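Teleoperating the Kitchen Tasks, Part Two

Last updated Mar 13, 2023

The leader arm I described in the previous post is gone. It was too heavy at the wrist, and after half an hour of use the operator's forearm gave up before the controller did. I now drive the simulated arm with a six-axis puck in the left hand and a trigger in the right. The puck gives end-effector velocity, the trigger gives finger opening. Both are sampled at 20 Hz and written to the log alongside the wrist view.

Velocity control has one drawback. Small drift in the puck's zero point shows up as a slow creep of the gripper, and the policy will learn the creep. I added a dead band and re-zero the puck at the start of each episode. The dead band is set per axis, with rotation wider than translation. Before that change, a policy trained on my demonstrations rolled the wrist clockwise while waiting, exactly as I had.

Abdul-Rahman Kpodo, who maintains the Deltik replay tool, suggested recording the commanded pose as well as the achieved one. I had been storing only the achieved pose. The two differ most during contact, when the fingers are closed and the command keeps pushing. Training on commanded poses gave a firmer grasp in simulation and fewer slips on the lift. The log format had to change for this, so episodes from October will not load without the converter.

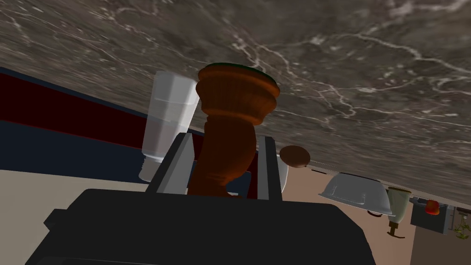

How many demonstrations does a single pick-and-place task need?

For a fixed object and small changes in its starting position, 20 clean episodes are usually enough for a first policy in my setup. If the surrounding objects or the camera pose also vary, the number climbs quickly, and it is better to add variety than to repeat the same layout.

Clean is the important word. I discard an episode if I paused mid-reach to think, if I regrasped, or if the fingers touched a neighboring object on the way in. Regrasps are worth keeping in a separate set for recovery training, but mixed into the main set they teach the policy to let go of things it is already holding.

The wrist view is the only image the policy gets. It tilts whenever the wrist does, and the operator has to get used to that. My first sessions were done from a fixed overview window with the wrist view in a corner, and the resulting data was poor. I was making decisions from information the policy never received. With the overview closed, I approach more slowly and line up the fingers before descending, and those habits carry over into the trained policy.

Turned shapes have been the awkward ones. On a candlestick or a vase the profile changes along its length, so a grasp a little too high lands on a flare and the object can rotate between the fingers. I aim for the narrower section and close in two stages - contact first, then a short wait, then full force. The wait is eight control steps. Fewer than that and the object sometimes jumps in the simulator, which I put down to the contact solver.

Remaining items:

Port the trigger mapping to the Tralley driver. The current one clips the last part of its travel.

Rerun the commanded-pose comparison with the second operator's data. Everything so far was driven by me.

Add a warning when the puck has not been re-zeroed for over two minutes.

The converter is in the tools folder, next to the replay script. It writes to a new file and leaves the old log alone.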